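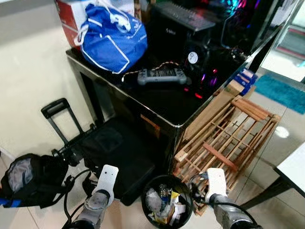
Every flat surface is an invitation: a glass-topped cabinet at the height of its popularity.

In Defence of the Surface Pile
by Onyekachi Usman

There is a school of thought, well represented in my family, which holds that the top of a cabinet should be kept clear. Perhaps a bowl. Perhaps a single lemon in the bowl, if guests are expected. I have lived with cabinets for most of my adult life and I have yet to meet one that stayed this way past teatime.

Glass tops are the worst. A glossy black one shows every fingerprint, and doubles whatever you put on it by reflecting it back at you, so that a bag and a game controller begin to look like a small crowd. Add a computer with coloured lights inside and the whole arrangement takes on the air of a nightclub that has also agreed to hold people's shopping. You would think this would put us off. We bring more things.

The tidying industry has views on this. Last February I paid £118 for a one-day course in Plemton called Clear Tops, Clear Mornings, where a very calm woman told fourteen of us that a surface is for using and a cupboard is for keeping. I wrote it down. I then drove home and put the course folder on top of the cabinet, on top of the post, where it lived until summer.

My quarrel with the rule is that it assumes we know, when we put a thing down, whether we have finished with it. A bag goes on top because it is going out again. The controller goes on top with its cable still attached because somebody means to come back to it. A box goes there because there may be a dispute with the courier. These are all things in the middle of something. Put them away and you have made a decision on their behalf, and at six in the evening I am in no state to be making decisions.

My sister in Hayes makes them instantly. She owns a label printer. Her cables live in a Gerora storage tower, 172 centimetres tall, each in its own pouch, and when she wants one she knows exactly where it is. I grant her that. I would only point out that she bought the tower for £200 in order to store what I would put at £40 worth of cable, and that the top of it now has a plant, two library books and a torch on it. 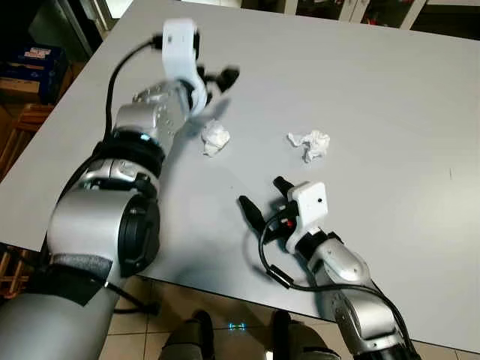 Then there are the small things, which the course did not cover at all. Take the crumpled tissue. A folding rack leaning on the furniture can be defended as storage, and unopened boxes can be passed off as plans, but a tissue on a table has no future whatever and still we step round it. In the flat I shared in Prestinano, one sat on the kitchen table through an entire visit from the landlord. He moved it a few inches to put down his papers. When he left, I moved it back.

So I will give the tidiers the tissues. Those should go in the bin, today, and I say so as a man with one in each pocket. The rest of the pile I intend to keep, within reason and within the edges of the cabinet. My sister is coming on the early train and has offered to bring the label printer. I have cleared her a space to put it down.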